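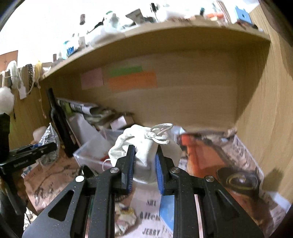
Prisix tablet, battery swap or bin it?

ilham_o
Battery on my Prisix is down to 51 percent health and it dies halfway through a movie. The shop in Hepburn wants $476 for a new one, which is funny, as the whole tablet cost less than that in November. Has anyone opened one of these?

bustotmont_bob
Opened, yes. Closed, not so much. The glue is serious stuff. Warm the edges with a hair dryer, go in from the side opposite the buttons, and keep your pick shallow or you'll meet the screen cable.

I. Imrie
Please don't send people in with a hair dryer. Use a heat mat or pay someone. I fix these for a living and half my week is hair dryer jobs.

bustotmont_bob
Sounds like I'm keeping you in business, then. You're welcome.

tinurafan
I bought a Tinura battery for mine. Took some 4 hours with a break for swearing. It's been fine for 2 years, but the back cover now clicks when I pick it up.

I. Imrie
The click is the bottom clip. It pops back if you press near the charging port. And Ilham, $476 has to be battery plus screen. Ask them to split the quote.

ilham_o
Called them. It was battery plus screen. My screen is fine. They said it was "standard practice" to do both.

bustotmont_bob
Standard for their boat payments, maybe.

ilham_o
Battery alone is a lot less, so I'm dropping it off tomorrow. Bob, the hair dryer stays in the bathroom.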